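December 19, 2025

Got the hand gripper running smooth again, and I'm so pleased! The left linkage had been dragging since I changed the finger, so tonight I backed out the pivot pins, wiped each one down, put a dot of grease on the lower two and went 4 turns looser on the stop screw. Suddenly the jaws close together – no more left one arriving late.

Romain says I should log cycles properly, so I wrote it down: 3567 on the counter, 689 of them since the last cleaning.

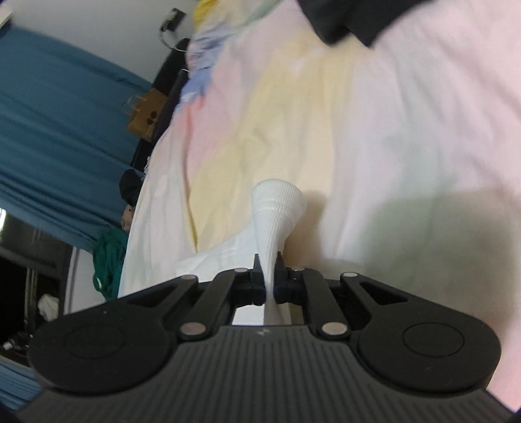

Then I kept going for ages, squeezing the white cone by its stem, letting go, squeezing again. The ribs make such a good test (a smooth part hides a bad grip). I love how light the trigger feels now!

Still to do: the stepped jaw, which I want to shim a hair, and new pins from Heklow in January. Must ask Armelle which grease she uses – mine smells like old fish.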